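4.3 Placing the Nivo room sensor

The Nivo sensor reports air temperature and humidity to the Kinside base unit. Complete section 4.2 (pairing) before mounting.

1. Choose an interior wall away from windows, supply vents and direct sun.

2. Keep at least 80 cm between the sensor and any large upholstered furniture.
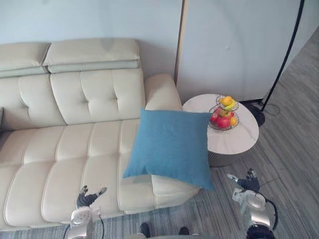
3. Hold the back plate against the wall and mark both screw holes. On drywall, use the anchors supplied.

4. Fasten the plate, then slide the sensor down until it clicks.

NOTE: The sensor samples every 116 seconds. Allow one hour before comparing its reading with another thermometer.

4.4 Floor type

Floor type affects the warm-up curve. In the Umitine app, open Room > Surfaces and select Carpet, Wood or Tile.

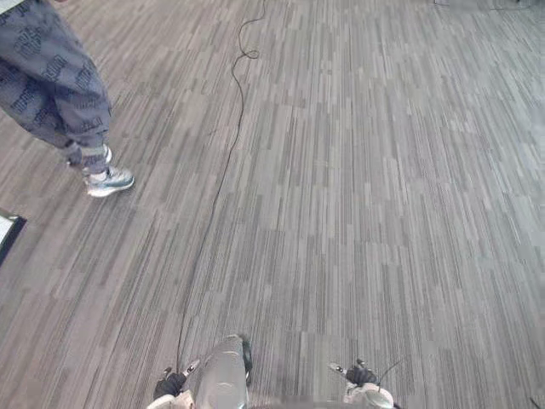
Fig. 9. Striped carpet. Select "Carpet".

5. Enter the floor area, then press Save. The base unit restarts.

CAUTION: Do not run the base unit's cable under carpet. Maximum load on the switched outlet is 2000 W.
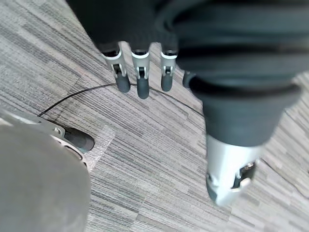
6. If the display shows code 1228, the surface setting was not stored. Repeat step 5.

Rev. 07/08/2024, Y. Pyo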